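Workshop notebook, 2023-11-17

Cloth and basket day. I have been putting this off for two weeks and the stain tests for Brundau can't wait any longer, so I cleared the bench, got the big white cloth out of the cupboard and made a start.

First thing to write down is that the cloth needs a wash, and I mean a real one, hot, with the good powder. Yellowish marks all over it, and a round one over on the left that looks to me like somebody's mug. Sponging did nothing for the last one we had. If you borrow the cloth for gluing, please put it in the laundry bag afterward and don't fold it back into the cupboard!

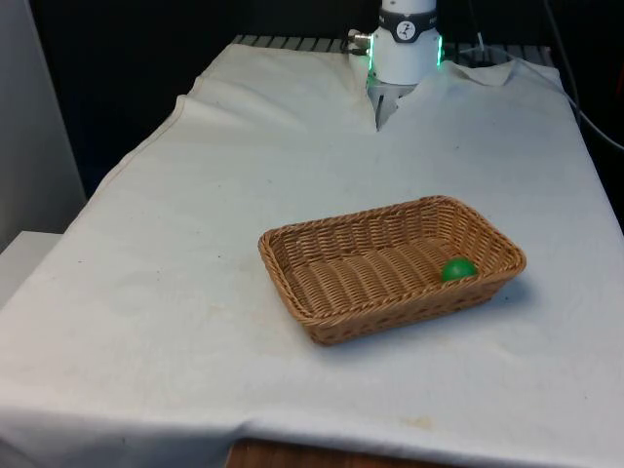 The basket is the shallow Istine sample, the tan one with the braided rim. I like it a lot more than I expected to. We had it down as a bread basket in the April list, but it's really a tray with manners, and I'd be happy to keep pens or mail or seed packets in it. Price on the sheet says 45, and that's before shipping, so I wouldn't order a stack of them yet. Culadska does something similar with a flat weave, order code 1279, and I want the two side by side before we decide anything.

(Note to self – the Culadska one is on the top shelf behind the paint trays. I looked for it for ages last time.)

6 comments

Shadows next. The whole reason for the white cloth is that the catalog people at Tahiri want soft shadows and no hard line at the back, and I keep fiddling with where the basket goes.

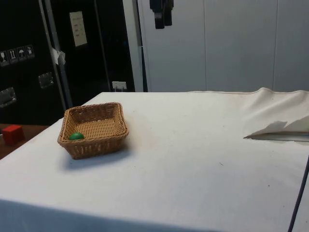

Tahiri's layout wants a lot of clear white next to the product for the text block, and I had been planning to crop for it later. Much easier to set it up that way on the table. With the basket over on the left and the green ball tucked in its front corner there's plenty of cloth to play with, though the crumpled white piece on the right would have to go before anything gets printed, and so would the folds behind it. I'd also move the red block on the brown top at the far left, it pulls the eye straight away. The ball I'm keeping. It gives you the size of the basket at a glance and the green looks terrific against wicker.

Pressing the cloth: medium iron, from the middle out, and do it on the table if you can stand the bending. I ironed the last one on the board and it had picked up a new set of creases by the time I'd carried it across the room. Clips under the front edge would help too, and I think we still have a bag of them in the drawer with the tape. 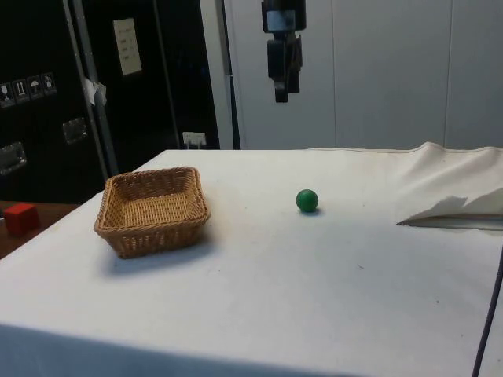
One more question is how the weave wears. Brundau's sheet says the sample should stand 2000 lifts by the rim, and I have no idea how they got that number, so I've asked. I ran my thumb around the edge and found one strand that catches a little, on a short side. Sandpaper would fix it, but I'd rather send it back as it is and let Istine see it.

To do: wash cloth, find clips, get the Culadska basket down, email Tahiri about the width of the text block. Also more laundry powder – the box is nearly empty.

Shares: 2 | Comments: 6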